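Speaker notes: Learning to taste again, talk for the Wenley evening series

Start slowly. People will still be finding chairs and taking their coats off, so say hello, thank Spyros Michailidis for the invitation and for carrying the kettles up the stairs, and let the room settle before the first story.

Opening story. My grandmother kept her coffee in a tin that had once held crackers, and she bought it a pound at a time from the shop on the corner in Garba. Tell them about the smell when the lid came off, and how I was allowed to hold the tin but never the scoop. Don't hurry this one. If they laugh at the scoop, wait for them.

Then the turn: I drank coffee every day for twenty years after that and I couldn't have told you a single thing about how any of it tasted. It was hot and it was there. I think a lot of us are like this with the foods we love best (bread is another, and I'll come back to bread if there's time).

Explain how the tasting group began. Pádraig Nic Aodha had the kitchen, I had a free Thursday, and we both had a cupboard full of half-finished bags. There were 6 of us that first night, and we argued for most of an hour over whether one cup tasted of walnuts or of the cupboard. Read out a few lines from the notebook here. The page with "wet cardboard, but friendly" always goes over well.

Pause. Ask who had coffee this morning, then ask who remembers what it tasted like. Give them a good long moment with that second question.

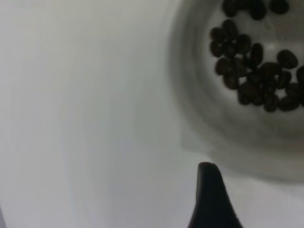 Dark roasted beans in a clear bowl.

Roast levels, kept simple. A light roast keeps more of what the bean brought with it, so you may find fruit or flowers or something a bit like tea. A dark roast tastes more of the roasting, and there you get cocoa, toast, smoke, sometimes a pleasant bitterness like the edge of a well-done cookie. Say clearly that neither one is better. Somebody will have been told off in a cafe for liking dark roast and they deserve to hear it!

Now the method, and do it along with them. Smell the grounds before any water goes near them. Pour, wait four minutes, smell again. Take a spoonful and slurp it, loudly, and I'll go first so that everyone else feels less silly. Taste it hot, then leave it and come back when it has cooled a little, as the sweetness is often easier to find then. Write down the first word that comes, even a daft one.

Remind them about water between cups. Remind them too that there's decaf on the left-hand table, in the blue flasks from Gralgate, for anyone who wants to sleep tonight.

Memory section. Go back to the tin. In March I found a bag at the market, took one sniff, and I was eight years old again with both hands around that lid. Smell does this to people, and I'd love to hear from two or three in the audience if they're willing. Keep an eye on the clock, though. At Stimer this part ran so long that we lost the bread entirely.

Bread, if there's time. Same steps: smell, chew slowly, write a word. Crust first and then the crumb.

Questions. Likely ones are grinders, freezing beans, and oat milk. Send the grinder people to Pádraig, who'll be by the door and is far more patient on that subject than I am.

Thank everybody, ask them to bring their cups back to the trolley, and mention the sign-up sheet for next month.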